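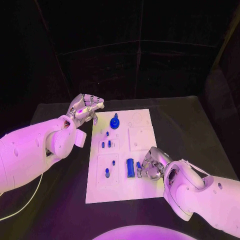
Grip faults on the Irnano two-arm cells began in May, according to Hugo Cabello, and did not look like grip faults at first. The log showed a completed insertion, the hand opened, and the part was still standing proud of its socket.

Odwood today released its findings on the fault and a corrective update, version 107, for all Irnano cells used in peg-and-socket board work.

TRELLTHORPE, March 31, 2023. The fault lies in the finger force reading. After a long run the zero point of the thumb sensor drifts, and the controller takes the drift for contact. The hand then releases early or, less often, keeps closing on a part that is already seated. In a test of 200 insertions at the Figueroa site, 49 ended in early release. There were no injuries. One socket fixture was cracked.

Version 107 zeroes the sensor before each pick, with the hand open and clear of the board. It also stops both arms if the reading at rest is outside limits. Cycle time increases by 140 milliseconds.

Until the update is installed, operators should restart the hand controller at each shift change and keep out of the enclosure while either arm is powered. Stopping one arm does not stop the other on earlier versions.

"The sensor itself is within its rating," said Iñaki Llorente. "The software trusted it for too long."

Search news releases Enter keyword Go

Contact: Odwood Press Office | © 2023 Odwood | Back to top

Related releases
Irnano controller: revised restart procedure
Figueroa site resumes board testing
Notice on enclosure door switches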